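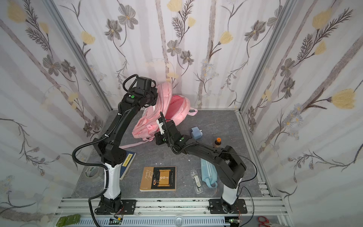 Wallpaper over old gloss paint – anyone done it?

hallwayhelen
Posted 27 June 2025

Box room, 1930s semi. Walls are gloss. Proper shiny, several coats, magnolia on top of god knows what. Want a floral paper on all four walls. Got quotes, cheapest was 400 just for labour so doing it myself. Do I have to strip the gloss or can I sand and go? Paper is paste-the-wall from Sulero, big flowers, 76 cm repeat (yes I know).

pasteybrush
Sand it, 80 grit, wipe down with sugar soap, let it dry, then lining paper. Cross-lined if you can be bothered. Don't put paper straight onto gloss, the paste has nothing to grab.

tannerst
Disagree on the lining paper. Did our landing in February, gloss underneath, keyed it and used the Sketer grip primer. 2 coats. Paper straight on top. Not one seam lifted.

pasteybrush
February to now is no time at all. Come back after a winter with the heating on.

tannerst
It had the heating on in Feburary, that's sort of when you use it

hallwayhelen
ok so primer or lining, not both?

mogsandmortar
Either. I'd test first. Bit of masking tape on the primer, leave overnight, rip it off. If paint comes with it you've more sanding to do.
Also if the house is that old check for lead before you sand anything. Test kits are cheap. Wet sand if in doubt, and a decent mask.

hallwayhelen
Hadn't thought of lead, thanks. Will get a kit tomorrow.

drip_tray
76 repeat in a box room – you'll waste loads. Order a spare roll now, same batch number. I ran short on a Drultov one and the next batch was a shade pinker, could see it from the door

pasteybrush
Seconded on the batch thing. Check every roll before you cut.

oldskirting
Am I the only one who thinks big flowers on four walls in a box room is too much? One wall, paint the rest.

hallwayhelen
It's my box room :)

mogsandmortar
Small rooms can take it. Feature walls look dated to me now.

oldskirting
Fair enough. Start behind the door then so the last join, the one that won't match, is somewhere you don't look.

drip_tray
and plumb line for the first drop. Don't trust the corner. Mine was out by 2 cm top to bottom

hallwayhelen
Going with primer, no lining. Spare roll orderd. Anyone used the Salehi paste or just get the one Sulero sell?

tannerst
Salehi's fine, bit thin. Put it on thicker than you think and do the edges with a brush.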